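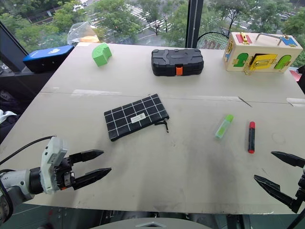 Session 7 – displacement, camps and who pays

Notes for Aba Amoah's group, 12/05/2018. Read before the seminar pls, we won't go through it line by line.

**Where we left off**

Last time: refugee vs. internally displaced person (IDP). Quick recap. A refugee has crossed an international border. An IDP hasn't – same reasons for leaving, still inside own country. Big legal difference. The 1951 Convention covers the first group only. IDPs stay the responsibility of their own government, even when that government is part of why they left.

Guiding Principles on Internal Displacement (1998) – not a treaty. Soft law. Some states have written them into national law, plenty haven't. African Union's Kampala Convention (adopted 2009) *is* binding on the states that ratified. Know the difference, people mixed these up in the last essay.

**Case for today: Oston district**

Teaching case, file is in the course folder. Short version:

- fighting in the hills north of Gollon, families move south along the river road
- most go to relatives in Gollon town, not to a camp
- a site opens at Tilta, on the old market ground
- 43 households registered at Tilta in the first count
- the host families in Gollon – not registered at all

That last point is where I want you to spend your time. Aid follows registration. Camp people get seen first, they are easy to find and easy to photograph. People sleeping on a cousin's floor are harder to reach and often run out of food later, once the cousin runs out too.

Question to think on: if you're the field officer, do you register in Gollon and risk pulling people toward the site? Or leave it and miss them? Both answers can be defended. Bring one.

**How the money moves**

Needs assessment → response plan → appeal → pledges → actual payments. Each arrow loses something.

A pledge isn't money. Donors announce at a conference, cameras etc., then the transfer comes months later or comes earmarked. Earmarked = can only be spent on one thing or one place. In the Oston file the food line is nearly full and the water line is nearly empty. Look at the table on the second page and work out what that does to the Tilta site by the time the rains start.

Also check the word "in need" vs "targeted". In need is everybody the assessment says requires help. Targeted is the smaller group the plan thinks it can reach. News stories swap them all the time. When you quote a figure say which one.

**Access**

Two things block aid in the file:

1. Bridge on the river road. Light vehicles only, so trucks unload at Shenoy and everything gets moved twice.
2. Checkpoints. Fees keep changing. Some agencies pay, some refuse, the ones that refuse wait.

Paying is an argument we'll have in class. The principles – humanity, neutrality, impartiality, independence – don't settle it for you. Neutrality = not taking sides in the fighting. Impartiality = help goes by need only. Students write these as if they mean the same thing. They dont.

**Going home**

Three durable solutions in the standard list: return, local integration, settling elsewhere in the country. Governments like return, it looks like the end of a crisis. Has to be voluntary, safe, and with dignity. In the file the district office announces return to the hills in May. Nobody has asked about the wells, or who is farming the land now. Read the two interview transcripts at the back, they disagree with eachother and that's fine.

**For the seminar**

- 1 page max on the Gollon registration question, pick a side
- find one news report on any current displacement and mark every number: need, target, or reached?
- groups stay the same, the Shenoy group presents first

Reading: the Guiding Principles, sections I and V (short). Kampala Convention, articles 5 and 9. Skip the preamble if you're out of time.

Essay titles go up after the session, email me if you want to write on something else.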